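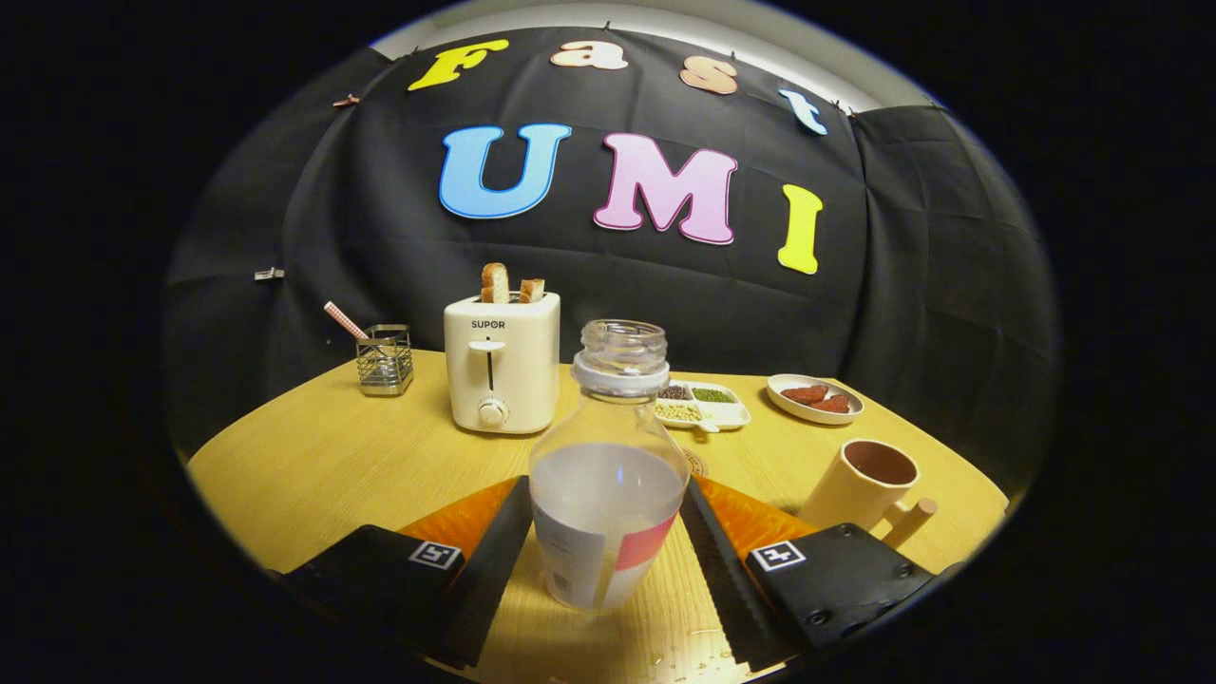

Breakfast Table: Frequently Asked Questions
Last updated 7 March 2020

How much bread does the toaster take?
Two slices at a time. It has two slots and one lever on the front. Thicker bread may need to be pushed in gently. Do not force it.

What does the round knob do?
It sets the browning. Start low and turn it up for the next round if you want darker toast. Bread from the freezer needs a higher setting.

One slice sits lower than the other. Is something wrong?
Usually not. Slices from the same loaf vary in height, especially near the ends. Lift the short one out with wooden tongs after the toaster is unplugged. Never use a fork or knife.

What goes in the wire holder next to the toaster?
Spoons and other long-handled items. Knives are kept in the kitchen drawer. Please dry everything before you put it back.

What is in the divided tray?
Dry grains and legumes, each kind in its own compartment. The green ones are mung beans.

Can I eat them as they are?
No. They are uncooked. If you would like to make porridge, ask at the Klinhom kitchen for a pot and a measuring cup. Mung beans cook faster if you soak them overnight.

The tray got mixed up. What should I do?
Empty the mixed compartments into a bowl and leave it in the kitchen. Mixed grains are fine for porridge. Refill the tray from the jars in the pantry.

How do I clean the table?
Wipe it with a damp cloth along the grain, then with a dry one. Do not use scouring pads. Brush up crumbs first.

Can I book the table for a group?
Yes, for up to 6 people. Write your name on the sheet by the Klinhom kitchen door. New booking sheets go up in September.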